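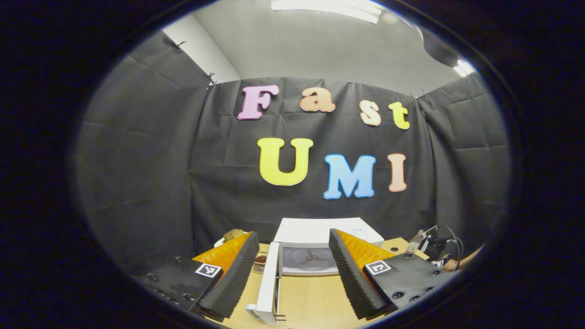 Chapter 7
Planning and Paying for Equipment

What this chapter covers
The difference between price and cost
Writing a needs statement
Comparing quotes
Scheduling a purchase
Key terms: needs statement, consumable, lead time, acceptance test, contingency

7.1 Price and cost

A small automation group usually meets its first equipment decision as a single number on a quote. The number is the price. It covers the items on the page and nothing else, and a group that treats it as the whole expense will run short before the equipment has done a week of work.

Consider a teaching lab at the Sillutness technical college that wanted to begin work on household tasks, such as opening a door, placing an object inside an appliance and closing the door again. The lab asked Skeritz, a regional supplier, to quote on two handheld grippers with mounting plates and cables. The quote came to $2,466. A second supplier, Marnov, quoted $1,859 for two grippers of a similar size.

On price alone, Marnov was the clear choice. The Marnov quote, however, left out finger pads, spare cables and shipping. When these were added, the total came to $2,555. The Skeritz quote already included all three. The lower price had turned into the higher cost, and the difference was $89.

Cost takes in everything the buyer must pay to bring equipment into use and keep it there for the planning period. For the projects in this book, the planning period is one school year unless a problem states otherwise. The usual parts of cost are purchase price, shipping, installation, training, consumables, repairs, and storage or disposal at the end. Staff time belongs in the figure as well. Many departments leave it out on the grounds that salaries are already paid, but hours spent setting up one machine are hours taken from other work.

A consumable is a part that is expected to wear out and be replaced. Foam pads, tape, batteries and printed markers are common ones. They are cheap one at a time and are often bought from a different account, so they are easy to miss. Ask the supplier how many hours a pad normally lasts, and ask what the replacement costs when bought alone. The second answer is sometimes a surprise.

7.2 The needs statement

Before asking for a quote, write down what the equipment must do. A needs statement is short, usually less than a page. It names the task, the objects to be handled, the space, the people who will use the equipment and the date it must be ready. It doesn't name a product.

The Sillutness lab's first draft read, "We need two good grippers." No supplier could quote fairly against that sentence. The revised draft began this way:

"The gripper must open wide enough to hold common kitchen containers. It must be light enough for a student to use through a full class period. Pads must be replaceable without special tools. Both units must be ready for use by February."

Each of these sentences can be checked when the goods arrive, though "light enough" still needs a weight beside it. The check is called an acceptance test, and it should be agreed with the supplier before the order is placed.

The workspace belongs in the statement too. Tables, appliances, curtains, lighting and power outlets all have to come from somewhere. Used appliances may serve well for practice tasks, but their doors and hinges should be inspected first. List what the department already owns, and price only what is missing.

7.3 Lead time

Lead time is the period between placing an order and receiving the goods. It doesn't include the time needed to get the order approved, which in a public college can be longer than the shipping. Work backward from the date of first use. Allow for setup, then the acceptance test, then lead time, then approval. The result is the latest date on which the request can be submitted.

The Abdelaziz workshop, a small repair business that shares some equipment with the college, keeps this schedule on one sheet beside its order book. Any item with a long lead time is ordered first, even if it will be used last.

Section 7.4 sets out a worksheet for comparing quotes line by line. Have a calculator and a copy of the two quotes from Section 7.1 at hand before beginning it.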